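Ticket 1752
Status: Open, again
Product: Plurnamus Desktop, label printing module
Opened by: Areti Stergiou, Clekow
Opened: March 2, 2020

Summary: Shipping labels print with the address shifted down by exactly one line, but only on the second and later labels in a batch. The first label is always perfect, which is how it got past me.

Steps to reproduce
Open any order list with more than one order. Select all. Print labels. Admire the first one. Look at the second one.

What I expected: the street on the street line.
What I got: the street on the city line, the city on the zip line, and the zip code somewhere below the edge of the label, where the mail carrier is welcome to guess at it.

Log, in the order I tried things

1. Turned the printer off and on. No change, but the ritual has to be observed.

2. Ran the printer's own alignment page. Lines up fine.

3. Reinstalled the driver. It now greets me in Dutch. Labels still shifted.

4. Printed the same batch to PDF. Same shift in the PDF, so the printer is innocent and I owe it an apology. The fault is in whatever Plurnamus hands over.

5. Printed a batch of 33 from last year's archive. All correct. Printed 33 from this week. First one correct, the rest shifted. Same template, same machine, same afternoon.

6. Compared the two exports in a text editor. The new ones have a blank line after every record. The old ones don't. The template seems to read that blank line as the first line of the next address, and everybody moves down a seat.

7. Deleted the blank lines by hand and imported the file again. Labels correct. This took most of a morning for 461 records and I would not call it a workaround – more of a penance.

8. Rolled back to the previous build. Plurnamus refused to open my database because it had been "improved." Rolled forward again.

Attachments: 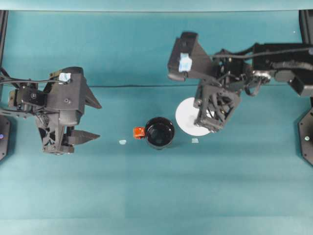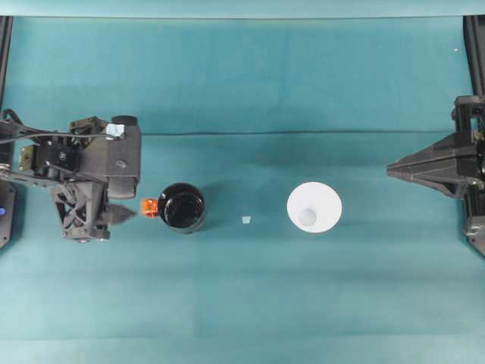 Konstantinidis: I get the same thing at Pristuston, with packing slips. Your step 6 saved me a lot of poking. In our case the extra line comes from the new Delivery Notes field. If it's empty, the export still writes it out, as a line with nothing on it. Go to Settings, Export, Optional Fields and clear the Delivery Notes box, then close the program completely before you print. Minimizing it doesn't count. My test batch of 56 came out right after that.

Areti Stergiou: Cleared the box. Closed the program. Opened it again and the box was checked.

Konstantinidis: Sorry, should have said. You have to press Apply and then OK. OK alone throws the change away.

Areti Stergiou: Of course it does. Applied, then OK'd, then closed, then opened. The box stayed clear. Ran a full batch and every label has its street where a street should be.

Two things before anybody closes this. First, I have customers who do leave delivery notes ("dog is friendly, gate is not"), and with the field switched off those don't print at all, so I'm writing them on the boxes with a marker. Second, an OK button that means Cancel probably deserves a ticket of its own.

Support: Thank you for contacting Plurnamus. Since a solution has been found, this ticket will now be closed.

Areti Stergiou: Reopened. Please see the two things.

Support: Status changed to Open. The empty field export has been passed to development and is planned for the April update. The OK button is working as designed.

Areti Stergiou: Then please pass along the design as well. Leaving this open until April. I'll need another marker.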